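The Clinic Vote

The county was going to reopen the clinic in Estville. Szymon Gajewski had heard this from three different governors' people, and he had written it down each time, and each time he had driven past the building afterward to look at the chain on the door.

Now it was January and there was a fourth announcement. He read the release at the kitchen table with his coat still on. It had the word "historic" in it twice.
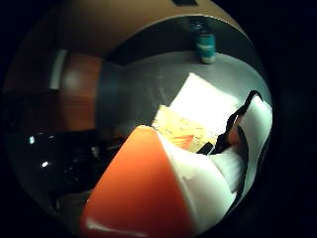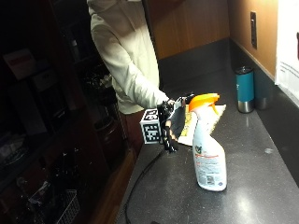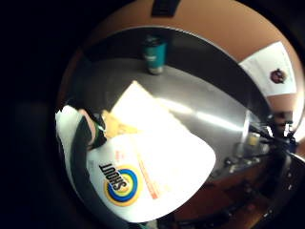
1. The hearing

They held it at nine in the morning, when anyone with a job would miss it. Commissioner Ilona Sipos had the middle chair. She had run on the clinic, won on the clinic, and then spent two years explaining why the clinic was complicated.

"The state match is real this time," she said.

"Is it in writing?" Szymon asked from the press row, which was two folding chairs by the radiator.

"It's in principle."

He wrote down "in principle." His pen had started to skip, and he had to go over the P again.

The budget officer, Normunds Baranauskienė, put a table up on the wall. The clinic would cost $685,000 to open. The county had $328,000 set aside. The difference was labeled "anticipated." Szymon had covered county government long enough to know what usually lived in that column. The new jail roof had been anticipated. So had the bus to Grīnberga, which ran for one summer and was now parked behind the road department with a bird's nest in the wheel well.

A woman in a green parka got up to speak. She gave her name as Gintarė Tamošiūnaitė and said she had signed the petition, along with 166 other people, and she would like to know where it was.

Sipos looked at the clerk. The clerk looked in a box.

"We have it on file," Sipos said.

"Which file?"

"I'd have to get back to you on that."

They voted four to one to support the idea of a clinic. People clapped. Szymon noticed that the one vote against was the only member who had asked who would be hired to work there.

2. The parking lot

Gintarė caught up with him at his car. She had a copy of the petition in a grocery bag, all 167 names.

"You're going to write that it passed," she said.

"It did pass."

"What passed?"

He thought about that while he scraped the windshield. The ice came off in long strips. Across the street the Dastik pharmacy had its lights on and a sign in the window giving its new hours, shorter than the old ones.

"They passed a sentence," he said.

"So write that."

"My editor will cut it."

She gave him the bag anyway. He put it on the passenger seat, on top of a week of lunch wrappers, and felt bad about the wrappers.

3. The desk

Eglė Zariņš read his copy standing up, the way she read everything. She had run the Cloltia paper through two owners and a flood, and she did not believe in clinics either.

"Your headline says 'County Backs Clinic, Again.'"

"Yes."

"Lose 'again.'"

"It's the only accurate word in it."

She took off her glasses and rubbed her nose. Out in the newsroom a phone rang and went on ringing – there used to be someone whose job was to pick it up.

"Sipos's office called already," she said. "They want us to use 'historic.'"

"What did you tell them?"

"I said I'd take it under advisement. I got that from her."

She sat down then, which surprised him, and asked to see the petition. She went through it page by page with one finger. On the fourth page the finger stopped.

"That's my mother," Eglė said.

Szymon leaned over. The handwriting was shaky and ran outside the line. He had not known her mother was still in Estville, or that she went anywhere on her own.

Eglė turned the page face down. She put her glasses back on, pulled the keyboard toward her and typed for a minute without talking. When she swung the screen around, the headline still said "again." Under it she had added a line asking where the other $357,000 was coming from.

"Call Baranauskienė," she said. "Ask him what 'anticipated' means. Keep asking until he says a number or hangs up."

He went back to his desk and dialed. It was ten after five, and he got the recording.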